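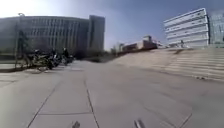
Aba Darko wrote after the previous edition that the chapter on driven demonstrations told operators which lever to push and left out how slowly to push it, and that her first 15 recordings had to be thrown away for that reason. The steps below have been rewritten with speeds, pauses and stopping points stated where they apply.

5. Recording a route by remote control

5.1 Purpose

A driven demonstration teaches the Stamura base a route across open ground. The operator drives the route with the Vesada handset while the base stores the front camera view, the wheel positions and the lever positions. Allier, the training program, uses the stored runs to produce a route file. The base does not learn while it is being driven.

For tasks involving the arm, see section 6. Hand guiding is not available while the wheels are powered.

5.2 Before going outside

1. Charge the base to at least 60 per cent. Recording stops without a warning tone below 15 per cent.

2. Charge the handset separately. It does not draw power from the base.

3. Wipe the front camera cover with the dry cloth supplied. Do not use glass cleaner.

4. Check that there is space on the memory card for the session. The handset shows the remaining space under Storage.

5. Press the red stop button on the base, release it by turning it clockwise, and confirm that the handset shows READY. If it shows HELD, repeat the step. If it still shows HELD, do not drive.

Note: The front camera has a wide lens. Straight edges such as kerbs and building lines bow outwards towards the sides of the picture. Allier corrects for this. Do not try to correct for it by adjusting the camera mount.

Note: Parts of the front body show along the bottom border of the camera view. They are used as a fixed reference. Do not cover them with tape, and do not fit accessories in front of them.

5.3 Choosing the ground

Paved ground laid in large slabs is suitable, provided that the joints are narrow and the slabs are level with one another. Walk the whole route before driving it.

CAUTION: The base does not detect downward steps. Where a flight of steps borders the route, keep at least one full base length from the nearest edge, including when steps rise from the side on which the base is travelling. A route recorded in one direction may later be run in the other.

CAUTION: Rows of parked motorcycles and bicycles change from hour to hour. Do not use them as a guide for steering. Steer by things that stay put – a kerb, a paving joint, the corner of a building.

Low sun in front of the lens washes out part of the view. If a large area of the preview is white, either wait or record the route from the other end. A small bright patch in one upper corner is acceptable.

5.4 Recording

1. Place the base at the start point, facing along the route. Mark the position of both front wheels with chalk.

2. Stand behind the base and to one side. Do not walk in front of it at any time during a run. Your shadow counts as being in front of it.

3. On the handset, select Teach, then Route, then New. Enter a name. Names may not contain spaces.

4. Hold down the left trigger. The base will not move unless the trigger is held.

5. Press REC. Wait for the second tone. Movement before the second tone is not stored.

6. Push the lever forward until the speed bar reaches the first line, and hold it there. Do not use the second line for teaching.

7. Turn in wide, even curves. If a sharp turn cannot be avoided, stop, pause for a slow breath, turn on the spot, pause again and drive on. The pauses are used by Allier to divide the run into parts.

8. If a person crosses the route, stop and wait until they are well clear. Do not steer round them. Press WAIT on the handset so that the stop is left out of the route.

9. At the end point, release the lever first and the trigger second. Press REC again.

10. Select Keep or Discard. A discarded run cannot be recovered.

Note: A correction made in the middle of a run is useful if it is gentle. Drifting off the line and coming back to it shows the base how to recover. Jerking the lever does not, and such a run should be discarded.

5.5 Number and length of runs

A single run may be up to 200 metres long. Divide longer routes and record each part under its own name, with a short overlap where the parts meet.

Record at least six runs of each part. Return the base to the chalk marks for the first three. For the others, start slightly to the left or right of the marks, or at a slight angle to the route. Runs that all begin from exactly the same place produce a route file which fails when the base is put down carelessly.

Record at different times of day if the route will be used at different times of day. Ziad Qaisi asks whether a morning set and an afternoon set should be kept apart – they should be given to Allier together, under one name.

5.6 Checking the runs

1. Connect the base to the computer and open Allier.

2. Select Import. Wait until the light on the base stops flashing before removing the cable.

3. Play each run at double speed. Look for blurred stretches, a blocked lens and stops that were not marked with WAIT.

4. Look at the lever trace under the picture. It should be a smooth line. Tall, narrow spikes mean that the lever was struck or let go.

5. Delete any run showing error 700 (camera and wheel records out of step). Such runs cannot be repaired. If the error appears in two runs of the same session, restart the base before recording again.

5.7 First run without the handset levers

Load the route file as described in section 7. Keep hold of the handset throughout. The base drives itself only while the left trigger is held, and stops when it is released.

Walk beside the base, within reach of the red stop button. Do not let the first run take place when the area is busy.

If the base leaves the route, release the trigger, note the place, and record two further runs through that part. Then train again from the full set.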